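Minutes of the Demonstration Gathering meeting, 4 January 2024
Elard, Zativthorpe site, upstairs room

Present: the four of us who run the stations, two from the training side, one from the workshop, and me taking notes. One person joined by phone from the Jin office and dropped off twice, so if I've put down something you didn't say, please shout and I'll fix it before these go on the shared drive.

Apologies: the other half of the labelling team, who had a clash with their own planning session.

Last time's minutes

Agreed, with one change. I'd written that the evening shift would stop recording cloth folding altogether. What was meant was that they'd stop recording it on station 2 and carry on with it on station 3. My mistake, and sorry to anyone who packed the towels away on the strength of it. They're back on the shelf now.

Matters arising: the new foot pedals have come and everyone likes them. The chair with the broken arm is still here. I said I'd chase it and I haven't, so that stays with me.

Where we've got to

We started with the running total for the sorting task, as it's the one Plolteo are waiting for. We have 381 episodes that have been through checking and kept. The target is still 1,000 before the end of March. There was a bit of sucking of teeth at this. The training side pointed out that the first lot took a long time because we were changing the instructions every other day, and that the pace has picked up a good deal now that we've stopped fiddling. I'm fairly hopeful myself, but I asked for it to be noted that we lose a station for calibration in February and nobody had put that in the plan. It's in the plan now.

We talked for quite a while about what counts as a kept episode. The rule on paper is that every brick ends up in the right compartment and the arms go back to rest. One of the operators asked about the ones where a brick gets dropped and picked up again. Until now some of us have been throwing those out and some of us have been keeping them (I've been keeping them, I admit). The training side were very clear that they want them. A model that has only ever watched perfect pick-ups has no idea what to do when it fumbles one, and it will fumble plenty! So: drops with a clean recovery are kept and get the "recovery" tag. Drops where the brick skitters off out of reach and the operator gives up are still binned.

The other grey area was long pauses. If you stop to scratch your nose with both arms hanging in mid-air, the recording has a great flat stretch in it. We settled on 5 seconds. Anything longer gets trimmed if it's at the start or end, and the episode gets redone if it's in the middle. The checking tool can flag these by itself, and the workshop's tame programmer thinks it's a morning's job.
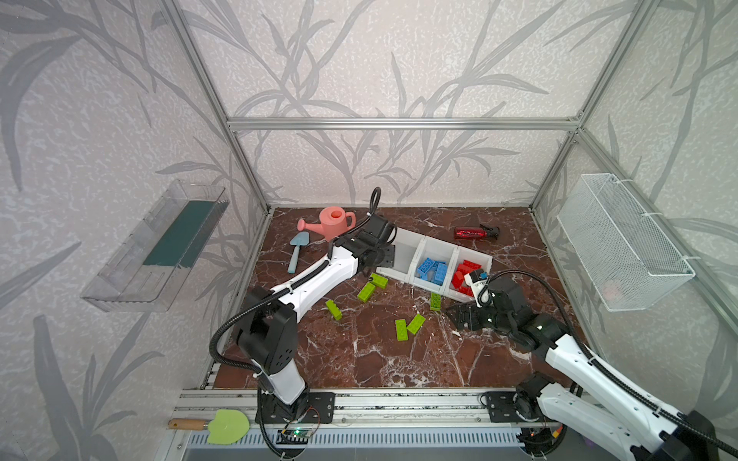
Starting positions took up the biggest chunk of the afternoon, and rightly so. The complaint from training is that too many of our episodes begin with the same layout: bin square on, loose bricks in a tidy line, everything else out of the way. I've been as guilty as anyone, because after lunch you just put things back where your hands want to put them. What they'd like to see much more of is the sort of layout with blue already in the middle compartment, red in the right-hand one, the left one left empty, and the lime-green bricks spread about the floor at all sorts of angles, with a couple lying side by side so that the gripper has to deal with neighbours. The bin should be turned a little too. From now on we each draw a layout card before a recording and set up from that, and the cards get reshuffled at the start of every shift. I'm making the cards. If you have a layout you particularly hate, tell me and I'll put it in twice.

That led on to how many colours we start with. At the moment two are always sorted in advance and the third is the job. Training would like a second version where only one compartment is filled, and a third where all three colours are on the floor together. We agreed to bring in the second version next week and hold the third one back until the numbers look healthier, as it takes far longer to record and the operators' shoulders know all about it.

Objects that aren't part of the task

Good long discussion, and I think we got somewhere. The garden things (watering can, trowel, spray bottle) came over from the potting task and we've found that having them lying around in the sorting episodes does the model some good, as it learns to leave them alone. The question was how close is too close. On station 1 there have been episodes where the arm nudged something on its way past. The view from the operators was that a nudge is fine if it doesn't change what the arm has to do next. The view from training was that they'd sooner have no nudges at all in the sorting set, and they'd be happy to have a separate small set where moving something aside is the task. We went with training on this one. So extras go towards the back of the floor, and if you bump one, please redo the episode.

I asked whether we should be swapping the extras for other things every so often. Yes, was the answer, and not only garden things. We'll each bring in a few bits from home – nothing sharp, nothing with liquid in it, nothing you'd cry over. There's a box by the door with a label on it.

Instructions and wording

Each episode has a line of text to go with it, and we've been letting the software fill in the same sentence every time. The person on the phone made the point (before the line went again) that real people won't ask for things in the same words every day. We had some fun with this. "Put the green bricks in the empty part" is fine. "Tidy up the green ones" is fine. "Finish the sorting" was argued over, as it doesn't say which colour, but the training side rather like it because you have to look at the bin to work it out. It goes in. "Do the thing with the Lego" doesn't, and whoever has been typing that knows who they are.

Every operator is to write their own line for each card, in plain words, before recording and not after. If what you did doesn't match what you wrote, change nothing and tag it, and the labellers will sort it out.

Handedness

Somebody in training had gone through a batch and found we use the right arm far more than the left. It isn't a surprise, as most of us are right-handed and the controllers feel like your own hands after an hour. Still, a brick sitting nearest the left arm ought to be picked up by the left arm. We're going to try a simple rule: whichever gripper is nearer does the picking, and neither crosses over the bin unless the other is busy. I tried it for a bit this morning and it felt like patting my head and rubbing my stomach, but it did get easier.

No passing from one gripper to the other in this set, please. It looks lovely and I know a couple of us enjoy showing off with it, but there's a separate task for handovers coming up and they'd like to keep the two apart.

Housekeeping

Floors to be wiped down at the start of each shift, including underneath the bin. Crumbs and flecks of packing foam turn up in the close-up views, and a little of that is fine, but let's not have a build-up.

Cables: check the loop at each wrist before you begin. If it's sitting stiffly or catching when you turn the wrist fully, stop and fetch the workshop. Please don't tape it yourself. They were quite firm about the tape.

Gripper fingers are being looked over on the first working morning of each month. Spare pads are in the second drawer down, under the tape measures.

Rota: the early shift is short of one person for the next fortnight. I've taken two of the slots and the others are up on the board. Swaps are fine as long as you write them down.

Any other business

The potting task comes back once sorting hits its target, and not before. We were asked whether Plolteo could come and have a look round. Everyone's happy with that, provided they come in the afternoon when the stations are warmed up and we've all had something to eat.

The kettle upstairs trips the sockets if it's on with the heater. Use one or the other.

Things to do

Layout cards, and chasing the chair: me.
Pause flag in the checking tool: workshop.
Short note on the recovery tag, with a couple of clips to go with it: training.
Bits from home for the box: all operators.
February calibration dates sent round: workshop.
Left and right arm figures from the next batch: training.

Next meeting is in a fortnight, same room, and we'll start with the handedness figures.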